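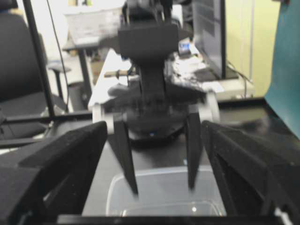

Figure 3. Wrist view from the lower arm during a container trial. The second arm's gripper is above the clear tub, fingers open; the lower arm's own fingers are at left and right.

4.2 Where the wrist camera stops helping

The policy in Section 3 takes its images from the wrist cameras and nothing else. We chose this setup for the usual reasons, one of which was that we had already paid for the cameras. It works well as long as the thing to be grasped looks like a thing. Clear plastic tubs on a glossy black table are less cooperative. As Figure 3 shows, the most visible parts of such a tub are the faint white reflections along its rim and walls, and the tabletop is happy to supply reflections of its own.

We collected 2459 demonstrations on the two-arm station, which the lab calls Balcombe after a previous project that nobody wished to rename. In every container trial one arm, the worker, approaches from above and closes on the tub. The other, the watcher, holds still at table height and looks across. Both arms send images to the policy at every step. During training we drop one of the two streams at random, so that the policy cannot lean on either one for the whole reach. Ashraf Metwally first added this dropout as a debugging aid. It was meant to be taken out again before the main runs, and the main runs were better for his having forgotten.

We compare three versions of the policy. Worker-only sees the view from the arm doing the grasping. Watcher-only sees the view from the arm doing nothing. Skonivura, our full method, sees both and learns a weight for each at every step. Each version was run for 60 trials on the same set of tubs, with start positions drawn from the same list. A trial counts as a success if the tub is lifted clear of the table and held until the arm reaches its rest pose. Nudging the tub to a more convenient spot and then lifting it is allowed, on the grounds that people do it too.

Worker-only succeeded in 33 trials. Most of its failures came late in the reach, when the rim had left the worker's view and the policy had to commit to a height it could no longer check. It tended to commit with great confidence. Watcher-only had the opposite trouble: it judged height well but was poor at depth along its own line of sight, and it would often close the fingers neatly in front of the tub. Skonivura did better than both, and its learned weights moved in a way we found easy to read. Early in the reach it favored the worker view. Over the final stretch it shifted toward the watcher, where the gap between fingertip and rim can be seen from the side.

Two points about the watcher view deserve mention. First, it is a busy view. The watcher's own fingers take up both lower corners, and the background is an ordinary working lab with a desk, a monitor and an office chair. We did not mask any of this. Nasrin Vahidi trained a variant with the background blacked out, expecting a gain, and got a small loss that we have yet to explain to anyone's satisfaction, including hers. Second, the worker's gripper blurs when it moves. We tried shorter exposures in July and gave them up, as the reflections on the plastic faded along with the blur – a poor trade when the reflections are most of what there is to see.

We also tested the Bouzid depth baseline, which builds a point map of the table and plans a grasp on it. On solid boxes it matched our method. On clear tubs it mostly planned grasps on the table, which was at least where the depth map said everything was. We report its scores in full in the appendix and do not take them as a fair verdict on the method, which was designed for objects that return light to the sensor.

The cost of the watcher is plain enough: it ties up an arm. For tasks that need both hands this rules out the fixed pose used here, and Section 5 looks at letting the watcher move off once the grasp is made.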